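Free snack table draws a steady line at Irnwood open day

Visitors to the Irnwood community hall on Saturday, 23rd October found more than the usual notice boards and sign-up sheets. A snack table, set up by the neighborhood food group Sorkeneo, handed out 708 plates of fruit and bread between the time the doors opened and the middle of the afternoon.

The table was the idea of Rukhsana Tanoli, who runs the group's weekend sessions. She wanted food that people could eat standing up, without forks, and that would not need an oven or a refrigerator on site. Fruit and rolls fit the bill, and the plates could be washed and sent out again the same day.

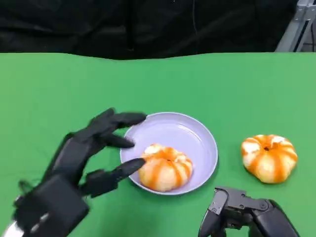 Sorkeneo bought its fruit from Ekirden, the wholesale market on the east side of town, early in the morning. Tanoli said citrus was an easy choice for a crowd with a lot of small children in it, but only if the peeling was done for them. The tangerines were served with the rind off and the segments still together, one on a round lavender plate and another beside it on the green tabletop at one point in the day. Parents could pull them apart as needed. Some of the white pith was left on, and Tanoli said she had no plans to change that.

"You can spend a whole morning picking at one piece of fruit," she said. "The kids eat it either way."

The group started in July with a single folding table and a box of apples outside the Irnwood library. It now runs a session every other weekend and has a list of regular helpers. Saturday was its first time indoors and its largest event so far. Money for the food came from a $3,000 neighborhood grant, which also has to cover the sessions planned through the winter.

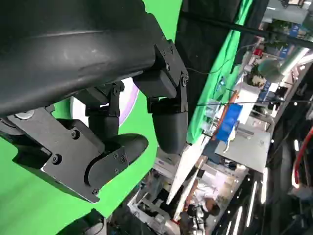
Space was the main worry beforehand. The hall is used for classes and meetings during the week. Tanoli asked for the green coverings so that the food area would be easy to pick out from the rest, and the color did stand out against the white table and the shelves on the other side, where a leafy potted plant had been left among the equipment. She said the group would ask for a second storage closet before it comes back.

Setting up took longer than expected. The group had allowed an hour for laying the cloths and putting out the plates, and was still working on the side tables when the first families came in. Tanoli said the coverings had come without clips or ties, and helpers used what they could find in the hall's supply drawer. Next time the cloths will be packed with their own fasteners, and the first shift will start earlier.

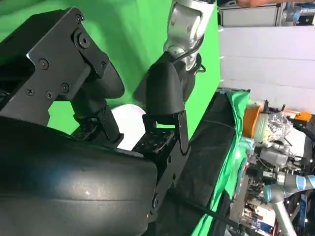
Bread from a local baker

The rolls came from Pavliuk, a family bakery two streets from the hall. The bakery delivered them in 5 trays, with the last one arriving after lunch. It charged the group its regular wholesale price and added one extra tray at no cost.
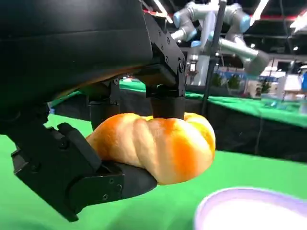
Pavliuk has sold the same roll at its front counter for years, and several people at the open day asked for it by name. Tanoli picked it over sliced bread because it holds together in the hand and does not need butter. It has a braided shape with rounded lobes, and the glossy crust goes from pale yellow to deep orange along the ridges. The bakery said it would be glad to supply the group again, with 4 days' notice for any order of that size – fewer rolls can be ready overnight.

The bread ran out before the fruit did. A few tangerines left at closing time went home with the helpers.

Sorkeneo will return to its outdoor spot by the library for its next session, weather permitting. Anyone who would like to help with shopping, peeling or washing plates can leave a name and phone number at the Irnwood hall front desk.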